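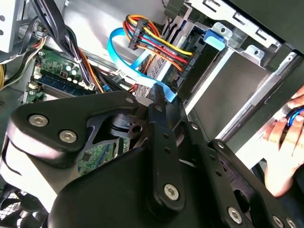
Section 4. Hard drive: take out, put back

Applies to the refurb towers from Mornen and Isley. Kozma towers have a different cage, see Section 6.

Before you start
Shut down, power cord out, hold the power button 20 seconds. Side panel off (Section 2). Lay the tower flat, open side up. Keep a small tray for screws.

CAUTION: edges inside the case are sharp, esp. the folded ones on the drive cage. Go slow or wear thin gloves.

4.1 Unplug the drive

1. Find the two cables going to the drive. The light blue one is data. The fatter bundle with yellow, red, orange and black wires is power.

2. Pull the power connector first. Hold the plastic plug and pull straight. Do not yank the wires.

3. Then the data cable. Same thing, grip the plug. If yours has a metal clip, squeeze it while you pull.

4. Tuck both out of the way. Not under the cage, they get pinched there.

Note: leave the power wires on the motherboard alone. Wrong connector pulled = tower won't start and you'll be back on the phone to Pernthorpe.

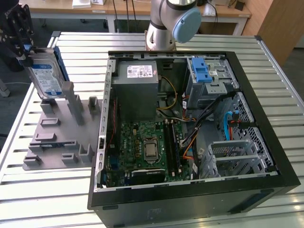

4.2 Release the caddy

1. Find the blue plastic tabs. Drive sits in a blue caddy, tabs are part of it.

2. Press the tabs and slide the caddy out of the cage. Stiff at first on towers that have been stored a while. Wiggle, dont pry. No screwdriver on the plastic.

3. Watch the green circuit board on the drive. Fingers on the blue rails only. 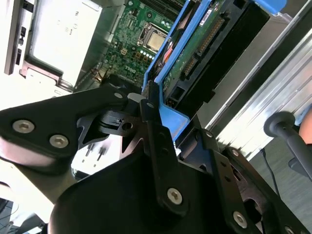
Same goes for the gold pins on the connector. Don't touch them, don't wipe them, don't set the drive down on that side.

4. Flex the rails outward a little and lift the drive free. Put it on something soft.

4.3 Put the new one in

1. Drive into the caddy, pegs in the holes. Both sides.

2. Slide in untill it clicks. No click, pull it out and try again.

3. Data cable, then power. Connectors are L-shaped, only go one way.

4. Tug each plug lightly. Panel back on, cord in, start up.

If the drive isn't listed at startup, power off and redo step 3. Still nothing, go to Section 9.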